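Getting the Trash Bags Under Control

Saturday I finally did the shelf above the washer. It had gotten to the point where I had to take down the detergent to reach anything else, and twice now I've bought bags we already had because they were shoved in the back behind the Skyrme paper towels.

I started at 9 and pulled everything off. Most of it was fine. The old sponges went in the trash, and so did a can of Wemberg polish that had rusted shut. The shelf got wiped down with dish soap and left to dry while I had coffee.

Things that came in rolls were the main problem. They tip over, they come unwound, and then one falls behind the washer and stays there. My neighbor Mererid Voyle keeps hers in a dishpan, standing on end, and I decided to copy her. I had a big yellow plastic bin from when we repainted the hall, so I washed it out and used that.

The black garbage bags went in first, upright, with the taller roll toward the back. I left the loose ends alone. You can grab one from the top and tear it off with the other hand on the roll.

Freezer bags and foil stay in the kitchen drawer, where they were before. The shelf is 62 inches long, and the bin still leaves enough room for the detergent and the iron.

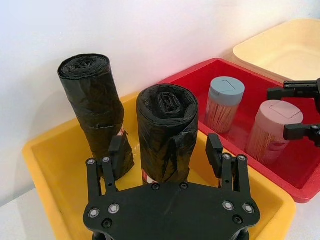

Next Weekend: The Hall Closet

Coats first, then the boots. Ifor Llewellyn is coming by to pick up the old vacuum, so that has to be out by noon.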